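Fingers, pads and one very stubborn cable: a tune-up on the Molden cell

Posted September 2024

If you've been reading since January you know I have a soft spot for the two-arm cell. It's the one we call Molden (every cell gets a name, I don't choose them), and its whole life is cloth. Towels, napkins, thin little wipes, pick one up, pass it over, lay it down, go again. I get to look after it, and I'm still a bit giddy about that!

So this is a long one about maintenance. Bring coffee.

Why cloth is hard on a gripper

People picture a robot wearing itself out on heavy stuff. Cloth weighs next to nothing, and it's murder on fingers all the same. Terry sheds lint like a cat. The lint packs into every groove and slot, and once it's in there the grip changes, a tiny bit at first and then a lot. Thin woven cloth is the opposite problem: there's hardly anything to hold, so if the two tips don't meet squarely the stuff just slides away between them.

I keep a log for each arm, and the rule on this cell is a quick look at the fingers every 200 cycles and a proper clean every 300. Last week the counter was at 1,540 when the left arm started dropping thin cloth on the handover. Towels were fine. That difference is a great clue, by the way, and I love it when a machine gives you one that clear.

Cleaning the fingers

Power to the gripper off first, from the pendant, and then I wait for the arm to settle. Fingers come off with two screws each. I use a soft toothbrush for the slots near the tips, always brushing outward, and then a wipe with a barely damp cloth. No solvent on plastic fingers, please. I did that once on an older set and they went cloudy and sort of grabby, and I had to print new ones.

This time the slots were packed solid. I was picking out fuzz with a wooden toothpick for ages and enjoying myself far too much.

When they go back on, I snug both screws, close the gripper gently on a strip of paper, and only then tighten all the way. The paper should tug evenly on both edges. If one side pulls free, loosen, nudge, close again. Iltham, who make the adapter plates we use, suggest a steel shim for this job, but paper has always been good enough for me and I have a whole ream of it.

The handover check

Next comes the part I look forward to. One arm holds the cloth up, the other comes in low with its fingers nearly closed, and I watch the wrist camera view while I jog it in by hand. I like to have a thick towel and a thin white cloth hanging together for this, because you get the hard case and the easy case in one go. What I want is for the tips to come in evenly on either side of the bit I'm after, without one of them brushing the fabric early and pushing it away.

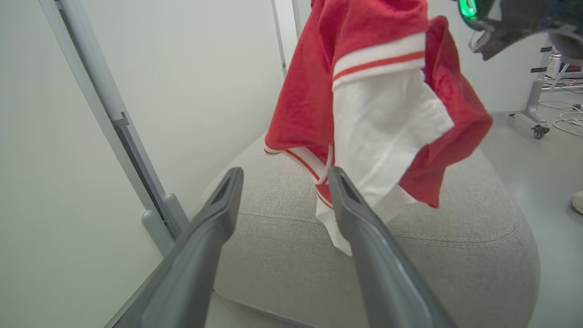
The cable on the other arm

With the fingers sorted I moved on to the thing that had been bugging me for weeks. There's a cable that loops under the gripper, and the loop has to be just right. Too short and it tugs when the wrist rolls over. Too long and it hangs low enough to snag a towel, and then you get the silliest tug of war you ever saw.

My method is to run the wrist slowly to both ends of its travel and mark the cable with tape wherever it goes tight. Then I give it 5 centimeters more than that and clip it down. I tried a stiff sleeve from Boutros last year and did not get on with it at all: it held its shape beautifully and fought the wrist the whole way. A plain soft loop wins for me.

Of course the clip wouldn't stay put. I had it on, off, turned around, back on, and finally swapped it for one with a rubber liner, which has behaved so far.

Teaching the points again

Any time the fingers come off I recheck the taught points, even if everything looks the same. I do the pickup, the handover and the drop, in that order, at crawl speed, with a hand on the stop. The pickup was dead on. The handover had moved by a hair, so I retaught it with the thin cloth and saved it under a new name (keep the old one, you'll want it someday). The drop was fine too.

Then a run at half speed, then full. More than 200 cycles later the left arm hadn't let go of a single thin cloth early, and I may have done a small dance.

Next on the list is a little brush station so the cell can sweep its own fingertips between batches. The Fetoten folks have a bristle strip that looks about the right size, and I've got a bracket half drawn. If you've built something like it, tell me how you kept the lint from piling up underneath, I'd love to see it.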